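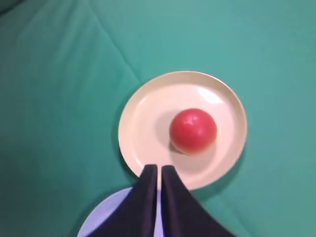 3.2 Workspace rules and episode acceptance

The rules in this section were drawn up after the first round of recording in October, when two operators working from the same task sheet produced data that could not be pooled. The differences were small: one allowed the cloth to be pulled tight between episodes, the other did not; one began with the fingers open, the other with them shut. A policy trained on the joined set learned to tell the operators apart before it learned the task. We therefore fixed the start of an episode in writing and left the motion itself to the operator.

Cover. The table and the area behind it are covered in fabric of a single colour. Shallow creases are permitted and are not smoothed out during a session. A fold that lifts the rim of a plate is not permitted. Lint and small marks on the cloth are left in place, as we found that operators who stopped to clean the cloth also moved the plates.

Objects. Plates are laid flat, and no plate may rest on the rim of another. The object to be moved lies wholly within one plate at the start of the episode. Plates and objects without printing are preferred, so that a policy cannot use a label as a cue to orientation.

Start pose. The fingers are closed, or as near closed as the pads allow, and hold nothing. Both fingertips must be in view of the wrist camera. The object need not be fully in view (Figure 3), and earlier drafts of the rules which asked for this were dropped: they forced every approach to begin from nearly the same side, and the policies failed as soon as the arm was parked elsewhere. 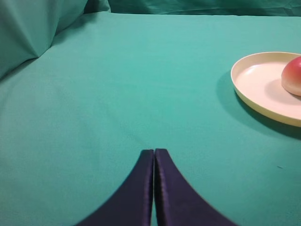 Figure 3. Wrist camera view with the fingers together and the plate and fruit to the right, both only partly in view.

Contact. The fingers may pass over the rim of a plate at any height the operator judges safe. Touching the rim does not void an episode, but pushing the plate across the cloth does. In practice the line between the two is hard to hold. Farouk's draft set a limit on plate travel, measured from the overhead camera; Kettani's left the matter to the reviewer. We adopted the second, with the condition that the reviewer must not be the person who drove the arm.

Review. Each episode is watched once at full speed and marked as accepted, rejected or held. Held episodes go to a second reviewer, whose mark is final. Rejected episodes are kept in the archive with the reason given, and are not deleted — a failed grasp recorded under the rules is of more use to later work than an empty entry in the log. The version dated June 17, 2018 is the one applied to all data reported here, and contains 2638 episodes after review.

The rules were tried at two sites, Dernix and Peltard, with six operators in all. Both sites used the Bennani task sheet without changes. Most disagreements between reviewers concerned the contact rule, and the start pose rule gave little trouble once the requirement on object visibility had been removed. Light was not controlled beyond a request that no strong shadow should cross the fingertips, and we regard this as the weakest part of the present text. Section 3.3 describes how the accepted episodes were divided for training in Stistulero.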